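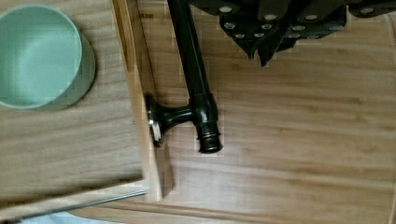 Patach, April

We came to Patach for the open day of the mountain research station, which stands on the east side of the Gallagher ridge at 3550 feet. The bus stops at the lower gate at 9 in the morning and from there you must walk. The path is steep at first and then it follows the stream. I had read that the rock in this valley is very old, but I did not expect to see it so well from a simple footpath. In many places the soil is gone and you walk directly on gray gneiss, folded like cloth.

Our guide was Primo Russo, a geologist who has worked at the station since he was a student. He speaks quietly and you have to stand near him. He showed us first the Dadano fault, or what can be seen of it, a dark line across the road cut behind the parking place. On one side is the gneiss and on the other side a softer schist with small garnets. He let the children look for garnets in the loose stones and two of them found some.

After this we visited the forest plot. It is a square, 100 meters by 100 meters, and inside it every tree has a metal tag. Most are spruce, with fir in the higher corner. Many of the older firs are dead and still standing. Primo explained that an insect killed them, and that the young ones now growing under them are still too small for the insect to be interested. They measure the trunks again every 3 years. I asked if the forest will come back as it was before and he said he would not like to promise it.

Lunch was soup and bread in the station building, served at long tables. It was good soup, but the line was slow and our group lost part of the afternoon program. For this reason we saw the weather instruments only quickly. The rain gauge is a new model from Joltgate and it sends its numbers down to the valley by radio. In winter the ice from fog is a problem, and somebody must go out and knock it away by hand.

The last stop was the core room, where they keep mud taken from the bog on the north side. The mud lies in long half tubes and it has thin bands, brown and black. From the pollen inside they can tell which trees grew there after the glaciers had left the country farther north. I would have stayed longer in this room.

If you go next year, take a warm jacket even when it is sunny in the village. The wind on the ridge is strong. The last bus leaves the lower gate at 5, and the walk down took us longer than the sign says.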